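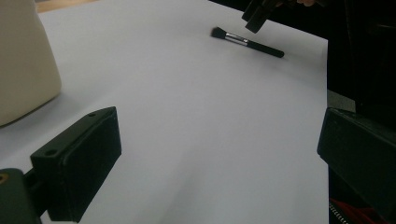 Photograph: Martti Saarela

Holding on to the hair

How a small works in Novby keeps its brushes from shedding, and what it has learnt from the ones that come back

By Orvokki Halonen

A brush has three parts: the tuft, the ferrule and the handle. Most complaints concern the first, and most causes lie in the second. At the Nieminen works in Novby, which makes cosmetic, lettering and dusting brushes for sale under other firms' names, the returns bench is next to the gluing line so that the people who set the tufts see what becomes of them.

The bench is run by Jouko Eskola, who came to brushes from pump seals. Each returned brush is combed 77 times over a white tile with a fine steel comb. The loose hairs are then sorted into two groups under a low-power lens. Hairs with a trace of glue at the root have pulled out of the plug. Hairs with no glue were never held in the first place. A third kind of fault, the broken hair, is recorded separately, as it usually points to damage in cutting or to the owner's washing habits.

"The word people use is shedding, and it covers all of it," says Eskola. "For us they are different faults with different owners inside the building."

Filling the ferrule

Hair for a round brush is weighed, not counted. A pinch of dressed hair is dropped tip first into a small metal cup, and the cup is tapped on the bench until the tips settle against the bottom. The shape of the cup gives the shape of the finished head. The bundle is tied with thread near the root, lifted out and passed through the ferrule from the wide end until it seats against the taper.

The weight matters more than it might seem. Too little hair leaves gaps, and the glue runs up through them and stiffens the lower part of the tuft. Too much hair packs so tightly that the glue cannot reach the centre. The second fault is the harder to find. The brush looks full, feels firm and passes a pull test on the outer hairs, while the core is dry. It starts to shed only after repeated washing, when the outer ring has eased a little.

Nieminen sets a tolerance on the weight of each tuft and checks one brush in every tray. When a tray fails, all of it is weighed. Paavo Pesonen, the setting foreman, would like to weigh every brush and has asked for a second balance. The present one drifts when the loading door is open, and it is zeroed again after each delivery.

Synthetic fibre is easier to weigh and harder to hold. Natural hair has a scaly surface which gives the glue something to grip. Extruded fibre is smooth, and a bundle of it can slide out as a single plug if the glue has bonded well to itself and poorly to everything else. The usual answer is to heat the root end until the fibres fuse slightly, then glue the fused disc into place. Overheating makes a hard bead that will not pass through the ferrule. Underheating leaves the centre unfused, and the result is the same dry core by a different route.

Glue and crimp

The works uses a two-part epoxy, dosed from behind into the upturned ferrule. It is thin when first mixed and thickens quickly, so the depth it reaches depends on how long ago the batch was made. For many years this was left to the setter's judgement. It is now left to a timer. Batches are small, and whatever remains when the bell sounds is thrown away.

The change followed a poor run of oval powder brushes sent to a wholesaler in Pratgate. Of 2,536 brushes delivered, 152 came back within the first season. Eskola cut a selection of them lengthwise and found that in most the glue had stopped short of the thread. The batch cards showed that the fault was commonest in brushes set late in the life of a mix.

Once the glue has cured, the handle is pushed in from behind and the ferrule is crimped on to it. The crimp holds the handle only. It does nothing for the tuft, though repair advice often says otherwise. A loose handle can be put right at home with a drop of glue and a night's rest. A tuft that is coming away cannot, unless the whole plug has come out in one piece.

Wood handles add a difficulty of their own. They take up water through the end grain inside the ferrule, swell, and push outwards on the metal. When they dry they shrink back, but the ferrule does not. Nieminen now dips the hidden end of the handle in lacquer before assembly. The extra step was proposed by Edgardo Javier, who buys the timber and was tired of being blamed for it.

Washing and drying

The care leaflet packed with the brushes has been rewritten several times. The current version is short. Wet the tips, keep the ferrule pointing upwards, use a mild soap, rinse until the water runs clear, and dry the brush flat or hanging with the tuft down. Water standing in the ferrule softens some glues and reaches bare wood.

Solvent cleaners are a separate matter. In trials at the works, tufts were soaked to the thread in a range of shop-bought products and then combed. Most made no difference. Alcohol-based ones left natural hair brittle at the tips and did little to the fibre.

Since September the gluing line has been trying Prellach, a slower epoxy that stays thin for longer. It reaches the core of a dense tuft more reliably but needs a longer cure, and the racks are already full. Six trays are on trial. Pesonen wants to comb them after a full course of washing before he will say whether the racks should be extended, and the washing is not yet finished.

Home Features Workshop Materials Back issues Subscribe Contact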